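4. Setting Up Your Workstation

4.1 Before you begin

This section applies to all staff and registered visitors using a bookable desk at Bunting House. Allow 25 minutes for the full procedure. Users who already hold an Odow account may go directly to step 4.

The desk should have a mouse and a clear working surface before you sign in. 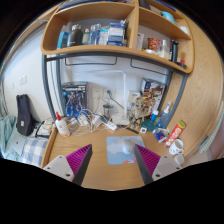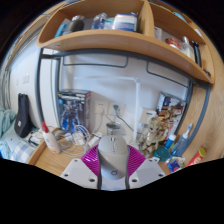

4.2 Signing in for the first time

1. Switch on the monitor, then the base unit. The Vesau start page will be displayed when the unit is ready.

2. Enter the user name printed on your joining letter. Do not use your email address in this field.

3. Enter the temporary password and press Enter. You will be asked to choose a new password of at least 8 characters. It must include one number and one capital letter.

Note: A temporary password remains valid for 7 days. After that time a new one must be requested from the Service Desk.

4. Open Odow from the start page and check that your name and department are shown correctly in the top bar. Report any error before you book a desk or room.

5. Select Preferences, then Pointer. Set the pointer speed and, if you use the mouse with your left hand, tick Swap Buttons. The change takes effect at once and will follow you to any other desk in the building.

6. Select Display. The text size may be raised in steps. Users who need a larger setting than the menu allows should write to Natalie Catterall, Workplace Adjustments, who can also arrange a different mouse or keyboard.

4.3 Connecting to a printer

7. Select Printers, then Add. Choose the printer for your floor from the list. Printers marked Grullex are reserved for large-format work and require a cost code.

8. Print the test page. If nothing is printed, check that the paper tray is fully closed and try once more.

CAUTION: Do not unplug a printer while its amber light is flashing. Stored jobs belonging to other users will be lost.

4.4 Leaving the desk

Lock the screen whenever you leave the desk, even for a short time. At the end of your booking, sign out in full – closing the Odow window does not sign you out. Return the chair to its usual height and remove all papers. Leave the mouse and keyboard at the desk.

Items left overnight are taken to Reception and held until the end of the month.

4.5 Getting help

Telephone the Service Desk on extension 640. Please have your desk number ready. Comments on this section of the guide should be sent to Poppy Inskip, User Documentation.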